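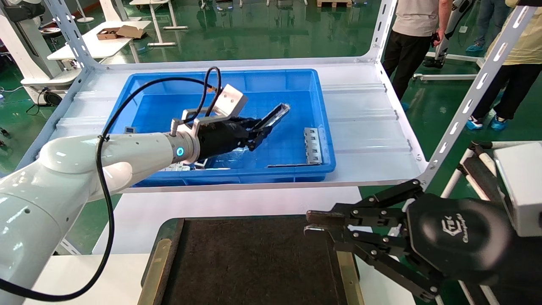 The multi-fingered hand holding a flat dark part over the blue bin, with the Changingtek two-finger gripper at lower right.

Gripper comparison: many fingers or two?
By Garnet Gauthier, 2024-12-17

I have used both grippers for bin work since August. The hand closes well on thin flat parts and I can tilt them without fear. It needs patience, though: 158 grasps took me one whole morning. The two-finger model is quicker to set up and I prefer it for brackets, but long strips turn in its pads. The cable on the hand's arm is too long for my taste. For mixed parts I would choose the hand, for everything else the two fingers.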